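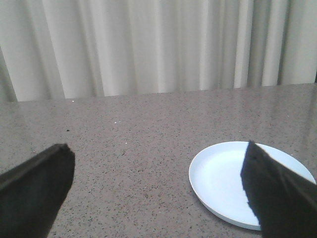 Granite counter, plate and curtain.

To: Budside list
Subject: Re: Handcycle for a C6 - trike first or straight to a recumbent?

Hammad Zaidi wrote:

> Hi all. I've been reading this list since my discharge and this is my first post. C6 incomplete, two years out, decent biceps and wrist extension, no triceps on the left and a little on the right. No finger function to speak of. I'm in a manual chair with power assist wheels.
>
> I want to start handcycling. My outpatient clinic has a clip-on unit I tried twice in the parking lot and I liked it, but I tipped a bit on the slope by the bus stop and it scared my wife more than it scared me. A man at the clinic told me to skip the clip-on and buy a recumbent. The dealer I called told me the opposite. Both of them sounded very sure.
>
> Questions:
>
> 1. Is a clip-on a waste of money for someone with my level?
> 2. What do people do about grip? The cuffs at the clinic rubbed a sore on the side of my hand in one session.
> 3. How do you brake and shift with no fingers?
> 4. I overheat badly. Is this going to be a problem, or do you just ride early?
>
> I live in a flat town with a rail trail that starts close to my house. I'm not looking to race. I'd like to be able to ride with my daughter, who is nine and not very fast.
>
> Thanks,
> Hammad

Hammad,

Welcome. I'm C6 complete on one side and C6/7 on the other, injured a long time ago, and I've owned three handcycles. I'll take your questions in order and then add a few things you didn't ask.

1. Clip-on or recumbent

A clip-on isn't a waste at your level, but it has limits and you've already found one of them. You sit high, so side slopes matter. You also have most of your weight over the rear wheels of the chair, so the front drive wheel slips on a climb or on loose gravel. On a flat paved trail neither of those comes up much.

What a clip-on gives you is that you never have to transfer. You roll up, somebody helps you latch it, and you go. At the other end you unlatch and you're in your own chair, so you can go into the ice cream place with your daughter. With a recumbent you need a floor-level transfer both ways, or close to it, and you need a plan for your chair while you're gone. I need one person to get in and two to get out. Because of that I ride on Sunday, when my brother and his son are both around, and I don't ride much otherwise.

If I'd been asked at two years out I would have said recumbent, because I thought the clip-on looked like a toy. I bought the recumbent, a used Prondier, and rode it 37 miles the entire first summer because I couldn't get in it. Then I bought a clip-on and used it most days.

For riding with a nine-year-old on a rail trail I'd start with a clip-on that has electric assist. You'll want the assist. Without triceps you're doing nearly all the work on the pull half of the stroke, and you get tired in a way that doesn't give much warning. You don't want to be three miles out when it happens.

On tipping: ask whoever does your seating whether the rear axle can go back a notch when you ride, and whether you can get more camber. Check your anti-tips too. Mine had to be raised because they caught on curb cuts with the front casters off the ground. A chest strap is worth having. I use a wide one, placed low on the ribs so it doesn't interfere with breathing.

2. Grip

There are two main approaches. One is a glove or cuff that wraps your hand around a regular handle. The other is a quad grip, which is a shaped handle with uprights on either side of the hand and wrist, so you lay your hand in and it stays. I've used both and I prefer the uprights because I can get out by myself. With a wrap glove I had to wait for someone to undo me, and if you need to scratch your nose that's a long wait.

The sore on the side of your hand is common. Clinic cuffs are made to fit everyone and so they fit hardly anyone. My order of things to try:

Thin seamless liner glove under the cuff. Cotton is bad once it's damp.
Moleskin on the bony spot at the base of the little finger before you start, and leave it on until the evening.
Heat-moldable foam on the uprights. The Nartey grips come with it and you can redo it if you get it wrong. I got it wrong the first time.

Look at your hands after 15 minutes the first few rides. Stop and have somebody take the grips off and look properly, both sides. I lost a month to a blister that I didn't feel and didn't check for. If there's redness that hasn't faded in half an hour, you're done for the day.

Also ask about crank width and height. If the cranks are too high your shoulders do the lifting at the top of every turn, and you need your shoulders for everything else. Mine clear my thighs with very little to spare.

3. Brakes and shifting

Most people at our level brake by backpedaling. You can get a coaster brake built into the hub, and you work it by pushing the cranks the other way. It takes a while to trust it. Practice on the flat at walking speed. You'll also want a parking brake that somebody else can set if you can't, and I'd ask the dealer for a second brake of some kind, because a coaster brake does nothing if the chain comes off. Mine came off once. It was on level ground and I just rolled to a stop, but I had the second brake put on the same week.

Shifting: there are electronic shifters with a big button you can hit with your elbow, chin or the side of your hand. There are also automatic hubs that shift on speed. I have the buttons, mounted beside my right elbow. On an assist unit you may not need many gears at all. Don't let a dealer sell you 27 of them.

The throttle on some units is a thumb lever, which is no use to you. Ask if it can be swapped for a paddle, and try it in the shop with your own hand before you pay for anything.

4. Heat

It will be a problem and yes, you also ride early. I'm usually out by seven in the summer and home before nine. Below the injury you don't sweat, so what you're doing is managing it with water and shade. I carry a spray bottle that my brother uses on me and a hydration bag with the tube clipped to my collar. Wet the back of your neck and your forearms before you feel hot. Cooling vests work but the ones with ice packs can hurt skin you can't feel, so I use the soak-in-water kind.

Know what overheating feels like for you and tell your daughter too, in words a nine-year-old can use. Mine is a headache and getting short with people. If you get a pounding headache with goosebumps or flushing, treat it as dysreflexia first and check your bladder, your straps and your shoes. Empty your leg bag before you leave. A tight strap across a full bag is how I had my worst episode.

Cold is the same problem backwards. I rode once in December and it took until evening to warm up.

Things you didn't ask

Footrests. Spasms on rough pavement will throw a foot off. Strap both feet and put something behind the calves.

Flag. Get the tall one. You're lower than you think in the view of a driver backing out of a driveway.

Phone. Mount it where you can reach it with a knuckle, and set up voice calling before you go out alone. I'd hold off going out alone for the first season in any case.

Cost. A new clip-on with assist is a lot of money and insurance turned mine down. I got part of it from a grant and bought the rest secondhand. The Nolau people run a loaner program out of their shop, 12 weeks at a time, and you pay only shipping and a deposit. Their wait list is long, so put your name down now even if you haven't decided. The list files also have a page called Handcycling 101 that covers measuring yourself, and the chart on it is still good though the prices are old.

If you tell us your chair make, frame type and tube diameter, somebody here can tell you which clamps will fit. Folding frames are harder. Some makers won't mount to them at all.

One request to the rest of the list: if anyone has the automatic hub and no triceps, please write in about starting on a slope. I've only used it for an afternoon and I don't want to guess.

Ray
C6/7, clip-on most days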